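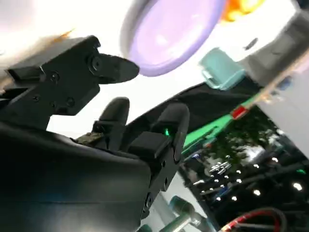
ok week three of the robotics class project and I have a lot to say, so this is going to be a thread (sorry to the people who follow me for bread)

for anyone new: our assignment is table clearing. The arm has to pick up whatever's been left out and put it where it belongs. You get 64 attempts to demo it by hand, then you train on those, then the arm is on its own while your whole section stands there watching you sweat

my partner is Malathi Poojary and she's the reason we have any usable demos at all. I drive like I'm playing a claw machine. She drives like she's defusing something. Guess whose runs we kept!!

we named our policy Vorno. The team across from us named theirs Skavberg and printed stickers. We don't have stickers. I'm a little bitter about the stickers

first real test was the dishes. Cups are mean. You come in a tiny bit high and you're pinching air, you come in low and the fingers bump the table and the arm throws a fault and you get to walk over and clear it. We did that 18 times in one evening. I know because I had to log every single one

Malathi's fix was to slow the last bit of the approach way down and wait a beat before closing. So simple, and I'd spent two days messing with the learning rate like a genius

then soft stuff! I figured a plush would be the easy one (squishy, forgiving, can't break it) and I was so wrong

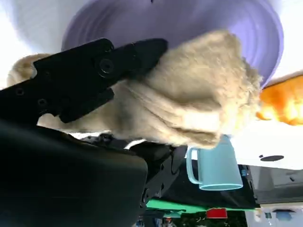
the thing with anything fluffy is that the fingers close and keep closing and you can't tell if you've got a toy or a pinch of fur. Our success check was just "did the gripper stop before fully shut," and fur fools that all day long

so now we lift a little, pause, and check again. It adds 4 seconds to every pick and our TA made a face about it, but I'd take slow over dropping it on the way to the bin

also, camera at the wrist means everything is tilted or upside down depending on the pose. I've watched so much of this footage that I tip my head at my own kitchen table now. Send help

someone asked what the grade is based on: 30 percent is the live demo, the rest is the writeup and the logs. So yes the logs matter, and yes I'm behind on the logs

next up is mixed runs, dishes and toys together, and the order gets shuffled on us. Malathi thinks we need more demos where stuff is touching other stuff. I think we need snacks. We're probably both right

demo day is in June, I'll post how it goes. If you've done soft object grasping and have a better check than lift-and-pause please please reply, I read everything

Recent posts
Ceken lab hours, updated
Rye starter, day nine
Things I broke in intro to controls
Is the Stöcker kit worth it for beginners?
Malathi's demo driving tips, typed up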